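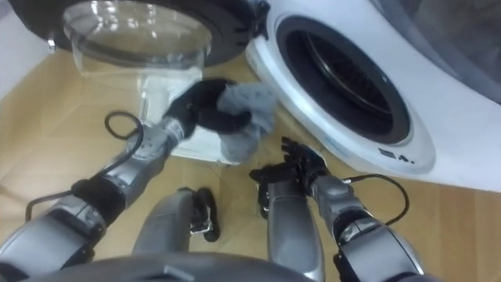 Support > Laundry tasks > Faults and recovery

Recovering from a wrist cable snag at the washing machine

Last updated: September 2019

This guide is for operators who run the loading task with the two-armed robot. It explains what to do when the arm stops with fault 199 while the hand is holding a cloth near the machine. In our log the fault comes most often on the left arm, and every time we have found the cable outside its clip.

What the fault means

The controller compares the force it expects in the wrist with the force it measures. If the cable is caught, the wrist must pull against it and the difference grows. At 22 newtons the arm stops and keeps its position. The fingers stay closed. This is correct behaviour, please do not try to override it from the tablet.

In August Marcelino Holanda cleared the fault two times without looking at the cable. On the third start the connector came out of the wrist and the hand lost its signal with the arm above the open door. The glass was not broken, but we had to replace the connector, and Plandholm needed three weeks to send it.

Before you go near

1. Press the stop button and wait 60 seconds. The joints hold some force during this time.
2. Check that the washing machine is switched off at its own panel. Leave the door open.
3. Stand at the side of the robot, never between the arms and the drum. If the legs lose balance, the robot falls forward.

Freeing the cable

4. Look at the two cables from the wrist back to the shoulder. A loose loop beside the forearm is permitted. A loop which goes under the door, around the latch or below a foot is not.
5. Support the forearm with one hand and lift the loop away with the other. Do not pull on the connector.
6. Look also at what the fingers hold. With the cloth hanging beside the open door, a fold can catch on the latch hook, and the controller will report the same fault.
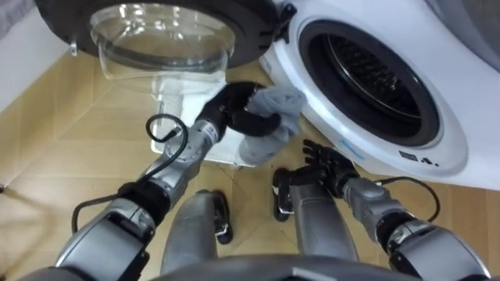 7. Take the cloth by its lower part, open the fingers with the Release command, and remove it. Pick up also any towel from the floor in front of the machine, so that the feet have a free place to step.
8. Put the cable back in the Memulden clip and close the clip until you hear it.

Starting again

Move both arms to the rest position at the slowest speed, with your hand on the stop button. If 199 appears again with empty hands and free cables, the wrist sensor has probably lost its zero. Stop there and write to Wagner Bittencourt. Please include the log file and say which arm it was.

Tags: humanoid, cables, fault codes, laundry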